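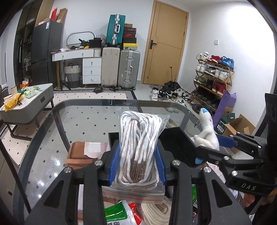

One of the bags of laces, brown stripes and all.

How do I store spare laces and cords so they stay findable?

Asked by Clitex, 3 answers

I do a little shoe reselling out of my living room and the small stuff is winning. Sneakers I can handle, they go on the rack (okay, and in a pile by the door). But the laces! Flat ones, rope ones, white, striped, plus random cables, all in zip bags, and the bags all go in one black box on the glass table.

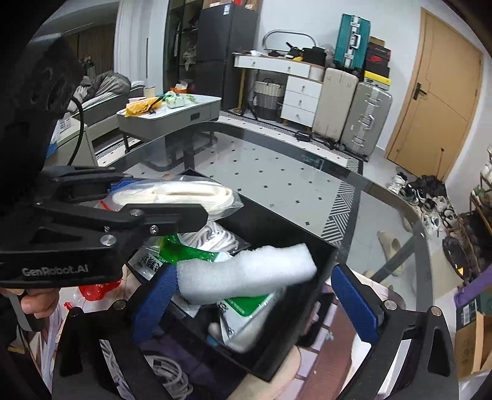 Every time I need one particular pair I end up digging down to the bottom and then stuffing it all back in. I have a budget of 200 dollars for the whole room but would love to spend way less on this part. Drawers? Hooks? Help!

Answer from Tanveer Magsi
Stand the bags up like file folders! Zip at the top, sorted by length first and color second, with a strip of masking tape on each one with the length in marker. Then get the cables out of there, they snag on everything. I use 3 shallow bins from Dronden and had the whole mess sorted before lunch (I used to have one deep box too, never again). You have a dresser right there, so I'd empty the top drawer and see if they fit before you buy anything.

Answer from Skinulska
pegboard

Answer from Chaturvedi
Agree with Tanveer on standing them up, but I'd go by color first. Customers ask me for "the brown striped ones," they never know the length. Also pull any foam or packing stuff out of your box, you'd get a lot of room back. Do you sell the laces separately or just swap them in?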